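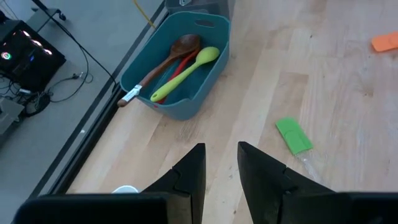 Issue 32, page 177

Search recipes, kitchens, makers Go

The Great Utensil Turnout

Reading time: 6 minutes

There is a drawer in my kitchen that has not closed properly in years. You know the kind. You push, something at the back pushes harder, and you end up sliding a hand in up to the wrist to flatten whatever has reared up (in my case it was nearly always the potato masher). In April I finally pulled the whole thing out, carried it to the table and tipped it over, and I have been thinking about spoons ever since.

I mean that in the best way! Utensils are the part of the kitchen we handle most and look at least. We will spend weeks choosing a hob and then stir everything we cook on it with something that came free with a wok. So this is a feature about the small stuff: wooden spoons, silicone spoons, spatulas, graters, and the baskets and caddies we stand them in.

Start with a basket

The first thing I would tell anyone planning a turnout is to find a basket before touching the drawer. A plastic one is ideal, shallow enough to see into and with a slot you can hook your fingers through. The teal one with the rounded corners is just right for the job. Three long-handled utensils fit across it on the diagonal, and if a wooden spoon pokes out over the rim, who cares? You can see what you've got.

Mine came from Varlow, the little housewares shop near the station, and it has earned its keep several times over. On the day of the turnout it held the keepers. Everything else stayed on the table until I had made up my mind, and having the table in full view was a great help. A drawer lets you forget that you own three fish slices. A tabletop doesn't.

Wood, and why I keep buying it

I love a wooden spoon. I love the sound of it on the side of a pan, and the way an old one wears down on one edge so you can tell which hand its owner stirs with. The darker timbers are having a moment, and I can see why: a deep brown bowl looks handsome straight away and doesn't show up last month's curry.

A few things I've learned. Take the label off before the spoon goes anywhere near a pot, and if the glue stays behind, rub it with a drop of cooking oil and leave it ten minutes before you wash it. Never leave wood standing in the washing-up bowl. Dry it flat or standing bowl end up, and when it starts to feel furry, go over it with fine sandpaper and then oil it. I do mine on a rainy evening with the radio on and find it almost embarrassingly satisfying.

If a spoon has split, let it go. I kept a cracked one for sentimental reasons until it shed a splinter into a rice pudding, and after that we parted company.

The joy of colour

Silicone is where the fun is. When I was growing up a spatula was white rubber on a stick, and it went yellow, then brown, then it cracked. Now you can have lime green, orange, red, teal, anything you like, and the colours are useful as well as cheerful. In our house red is for tomato and chilli, green is for anything sweet, and yellow is for eggs. It took one weekend to teach everyone and there have been no garlic pancakes since.

A silicone spoon with an oval bowl does a different job from a flat-headed spatula, and it is worth owning both. The spoon is for porridge, risotto and dhal, all the things that want lifting and turning. The flat rectangular head is for bowls and jars and the corners of a roasting tin, and for getting the last of the cake batter out before somebody else does.

Then there are heads that part from their handles. I have strong feelings about these. If yours pull off, pull them off every single week and wash inside, and leave the two halves to dry apart overnight. The first time I did this to my old set I nearly cried. Water had been sitting in there for who knows how long, along with something that may once have been hummus. A one-piece spatula costs a bit more and saves you the whole business.

I tried several while writing this, and the one I go back to is the Purba, a one-piece job with a slightly springy edge. The Flisow is stiffer and I'd choose it for bread dough. Both have been through my dishwasher more times than I can remember and neither has gone tacky, which is the thing I worry about with cheap silicone. A quick test at home: smell it after a hot wash. If it smells of last night's onions, keep it for onions.

Clear handles, bright heads

The other style you'll see everywhere this year is the see-through handle with a coloured head. I wasn't sure at first. It seemed a bit bathroom. Then I laid a few out on a pale wooden table and was completely won over. The handles more or less vanish against the grain and you're left with these lovely blocks of colour, green and yellow and red, like sweets.

They do want looking after. Clear plastic scratches, so keep them away from the grater, and don't rest them on the rim of a hot pan while you answer the door. I also keep mine out of the drawer altogether. A caddy is the place for them, on the worktop, heads up, where you can grab the one you want without reading it like a menu.
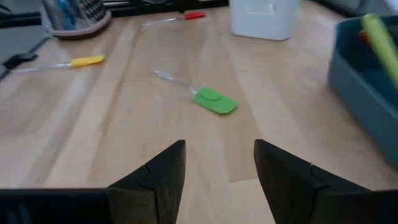
What goes in the caddy

I've come round to a simple rule: the caddy is for things I use on an ordinary weeknight. That means a couple of spatulas, one wooden spoon, the tongs and a small flat grater with fine holes, for nutmeg and the hard end of the Parmesan. I like a grater standing up with the spoons, where I remember to use it. In the drawer it bit me.

Choose a caddy with a wide base and a bit of weight. The tall thin ones look elegant and go over the minute you add a ladle. Soft greyish colours are easy to live with, and let the utensils do the showing off. Check that it comes apart or at least has holes in the bottom, and empty it once a fortnight, crumbs and all. You will be amazed at what lives down there.

For everything else, use bins. A deep one with sloping sides suits the baking things, and a smaller white tub takes the biscuit cutters, piping nozzles and that funnel you need twice a year. I have mine on a low shelf by Lernix, who make plain, sturdy shelving that I can't fault, and I can lift a whole bin down to the table when I want to bake. It has changed my Sundays.

Letting go

The hard part is what doesn't make it back. My own pile had two melted fish slices, a honey dipper, a gadget for coring pineapples and a quite baffling thing with a spring. Good wood went to the garden to be plant markers. Sound silicone went to a neighbour's boy setting off for college, who was thrilled to get it. The spring thing is still in the hall.

Give yourself an afternoon, put something nice in the oven first, and wipe the drawer out before anything goes back in. Mine now closes with one finger. I've shown it to everyone who has come to the house, including the man who reads the meter.

Comments (3)

batterbowl
We do colours too but ours is green for savoury. Came to blows with my sister-in-law over Christmas about it. Lovely piece, I've ordered a basket.

Hobnob_Jen
Please tell people about boiling their wooden spoons! I did mine after reading something similar and the water was the colour of tea. Sanded and oiled them after and they look new.

oldpans
I think the thing with the spring is an egg separator. Mine has one just like it and I've never got it to work either.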